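Wunell module 4, handout 6: Notes on the demonstration at Garkholm
2022-03-30

These notes cover the parts of the visit that will be used in the next two lectures. The safety briefing is not repeated. Anyone who missed the visit should read section 2 before attempting the worksheet.

1. What was shown

The Garkholm open day had three stations. The first was the pick-and-place cell, which you have already met in handout 3. The second was a mobile base carrying one arm, working along a shelf. The third dealt with household cleaning, and it is the one that matters for this module. The project there is called Palacios. Its aim is a two-armed machine that can wipe down furniture with a cloth.

The training material for Palacios comes from people doing the job by hand, recorded from head height. The set stood at 3,026 clips on the day of the visit. A clip covers one surface and is split into short steps, each labelled with what the left hand does and what the right hand does.

2. Why wiping is hard

In pick-and-place work the arm touches the object at a few known points and then moves freely. In wiping, contact has to be kept for the whole stroke. If the force is too low, the cloth slides over the dirt. If it is too high, the cloth bunches up or the furniture moves.

The arm at station three was limited to 18 newtons at the wrist. The controller, Grokgate, corrects the force 200 times a second. Position is corrected separately and more slowly. Keep the two loops apart in your own diagrams; most marks lost last year were lost by drawing them as one.

Three kinds of surface were discussed:

Flat and hard, such as a table top. Position control with a force limit is usually enough.

Curved and hard, such as a turned rail or a chair arm. The direction of the force must follow the surface, so the machine needs an estimate of the surface normal at each point.

Soft, such as a seat cushion. The surface gives way under load, and its shape before contact is a poor guide to its shape during contact.

A chair with an upholstered seat has the last two side by side. The join between them is the difficult region, as stiffness changes over a very short distance. A force setting that suits the wood will push the cloth into the padding.

3. Use of the second hand

People cleaning furniture often put the free hand to use. It may steady the piece, hold fabric flat or take some of the body's weight. From a head-height view these cases can look alike, and the force cannot be read from the picture alone. The Palacios labels therefore record only where the second hand is and what it touches. Its purpose is left blank.

4. Worksheet

Sketch the force loop and the position loop for a single stroke of 300 mm along a curved rail. Mark where the surface normal enters. Then state what must change when the stroke reaches the cushion.

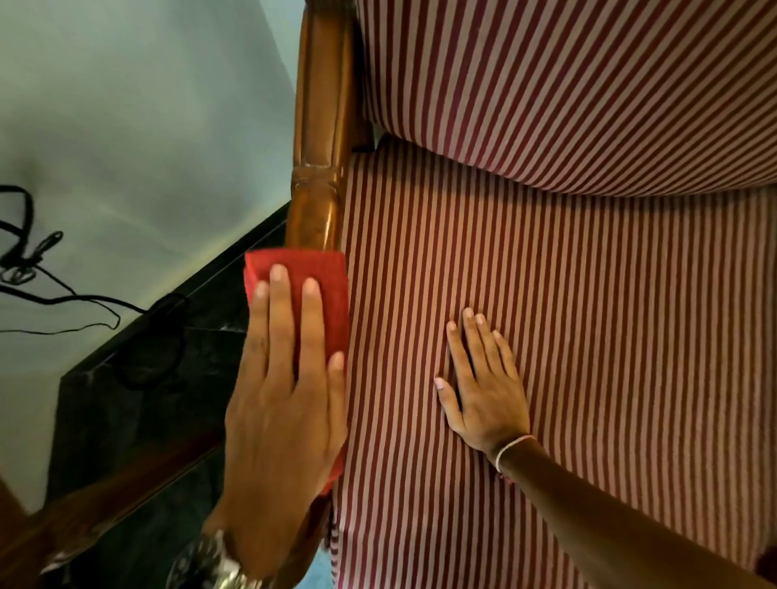 Assume in your sketch that the cloth stays folded throughout the stroke.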